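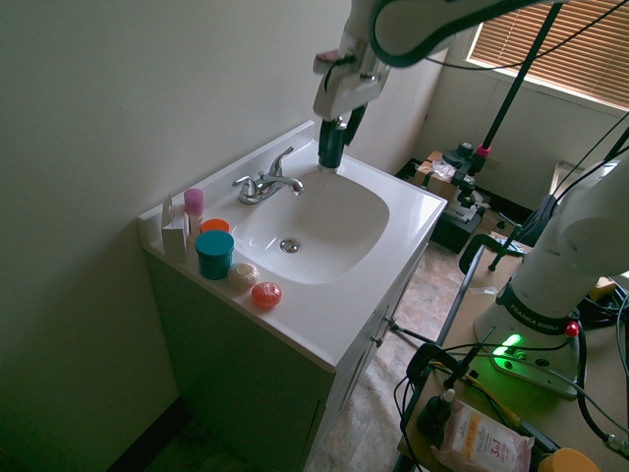

Wallari, April

Plilleo is a motion planner for robot arms that have to work close to furniture, and I've been its main maintainer since the second release. I was asked to write this entry for the Rurnari software index, so expect it to lean a bit towards the parts I like!

What it does

You give Plilleo a start pose, a goal pose and a rough model of the things nearby, and it gives back a path for the arm to follow. It keeps up to 100 candidate paths alive while it searches, then hands the cheapest one to the controller. Cheap means short and smooth, with a penalty for brushing past anything solid (you can change the weights, and most people do). The name has no meaning, I'm afraid. It was free and easy to type.
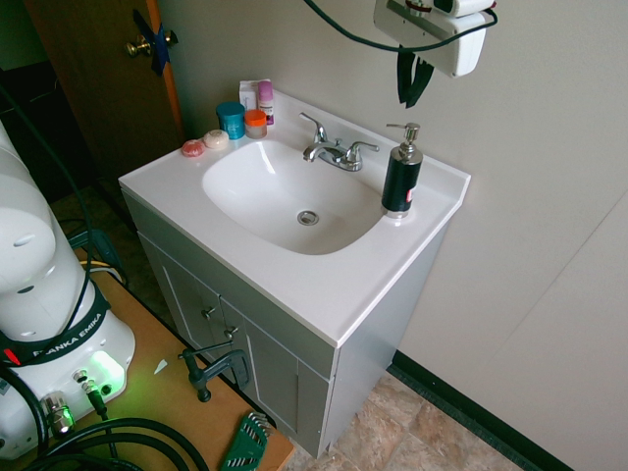 Keep-out zones are the bit I get asked about most. A zone is a simple shape, a box or an upright cylinder, that the arm must stay out of, and you can draw one by hand or let the perception module suggest it. On a bathroom vanity I'd give the soap dispenser in the right rear corner a cylinder of its own, but the jars, box and bottle over on the left are close enough together that one big box does the job and the search runs quicker. The tap is harder. The spout curves out towards the bowl, so a plain box round it shuts off space the gripper could well use. We split it into 2 shapes, one low and one high, and that's now the default for anything tagged as a tap.

The perception module, Grímsdóttir, is a separate package with its own release notes. It reads the fixed cameras for layout and the wrist camera for the last stretch of a move. White basins against pale walls give it trouble, as the edges are faint and the depth readings on shiny metal jump about. Issue 1646 is the long thread on this, and it's still open. 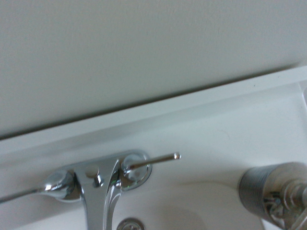

Wrist camera view: tap, handles and the back edge of the basin.

Known limits

Plilleo doesn't plan for cables, so you'll still have to think about slack yourself. It also treats every zone as fixed for the length of a move. Moving zones are on a branch, which builds fine but needs a lot more testing before I merge it.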